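Short Heating Loads in Rental Kitchens: Metering Results from Two Buildings in Drurnberg

Project report, Building Services Engineering, second-year group project

Background

Electricity use in apartments is usually reported by the day or by the month. These totals are enough for billing, but they hide short loads. A device that draws a lot of power for a few minutes adds little to the daily figure and a good deal to the demand on the kitchen circuit while it runs. Our project looked at these short loads in two rental buildings in Drurnberg, Unden House and the older building on Bastos Street. Both are wired with a single kitchen circuit per apartment, separate from the range and the refrigerator.

The question set in the project outline was whether short heating loads overlap often enough to matter when a kitchen circuit is sized for a renovation. The design guide used in our course assumes a fixed share of devices running at the same time. We wanted to compare that assumption with measured data from apartments with real tenants in them.

Equipment and method

We used Volance plug-in meters, borrowed from the department lab. Each meter logs average power at one-minute intervals and stores the data until it is read out by cable. A meter was placed between the outlet and each countertop device that the tenant agreed to have measured. Built-in equipment was left out, as was anything plugged in outside the kitchen.

A metering period was one device in one apartment for a full week. We completed 126 metering periods. Periods in which the meter was unplugged by the tenant for longer than an hour were thrown out and repeated where the tenant allowed it. The meters were checked against a bench load before the first round in October and again after the last round. One meter read low at the second check and its data were removed.

We defined a heating event as any unbroken run of readings above 300 watts. The threshold was chosen to exclude phone chargers, radios, clocks and most blenders. It also excludes the keep-warm mode on the coffee makers we tested, which we discuss below. Toasters, toaster ovens, kettles and coffee makers all pass it clearly when the heating element is on.

There is a problem with devices controlled by a thermostat. A toaster oven switches its element on and off, so one tray of food can show up as several separate runs. We merged two runs from the same meter if the gap between them was under four minutes. This rule was tested by hand on a sample of logs and gave the same answer as reading the curve by eye in nearly every case. The exceptions were long, slow cooking at low settings, where the gaps can be longer.

Results

After merging, the data contained 1,208 heating events. Most were short. Kettles gave the shortest events and toasters came next, while toaster ovens gave the longest. The highest activity was in the early morning in both buildings, with a second, lower and wider peak in the evening. The morning peak was sharper at Unden House. We do not have enough information on tenants' working hours to explain this.

Of all events, 105 overlapped with an event on a different device in the same apartment. The most common pair was a kettle and a toaster. The second was a coffee maker and a toaster oven. Three devices ran together in only a few cases, all in the morning. No tenant reported a tripped breaker during the metering period, although two mentioned that it had happened before we started.

The overlap was not spread evenly. A small group of apartments produced most of it, and these were the apartments with the most metered devices. An average across the building therefore says little about the circuit in any one kitchen. This was the most useful result for us, as the design guide works with averages.

Sources of error

Logging at one-minute intervals makes short events look lower and longer than they are. A kettle that runs for a minute and a half can appear as three readings, two of them partial. Overlap is affected in the same way, since two devices used one right after the other can share a minute in the log. We counted these as overlaps, so our figure is more likely too high than too low.

Tenants knew they were being measured. Some may have used their devices less, or more carefully, for the first day or two. We looked for a change between the first and second half of each week and found none that stood out from the normal spread, but the test is weak.

The keep-warm mode on coffee makers falls below our threshold and still adds to the circuit load for long periods. For total energy it should be included. For peak load we consider the omission acceptable, but a second threshold would have been better - we only saw this after the logs had been processed.

Recommendations for further work

A repeat of the project should use meters with a shorter logging interval and should record which outlets share a circuit. We took the wiring plans at face value and did not test them. It would also help to note where each device stands on the counter.
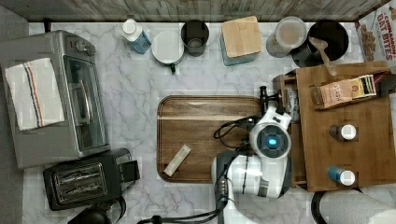

Outlet position should be recorded at the same visit, along with the breaker rating and the length of any extension cord in use. We would also meter the same apartments once in winter and once in summer, as the October data cannot show seasonal change. The processed logs and the merging script are stored on the course drive with the calibration sheets.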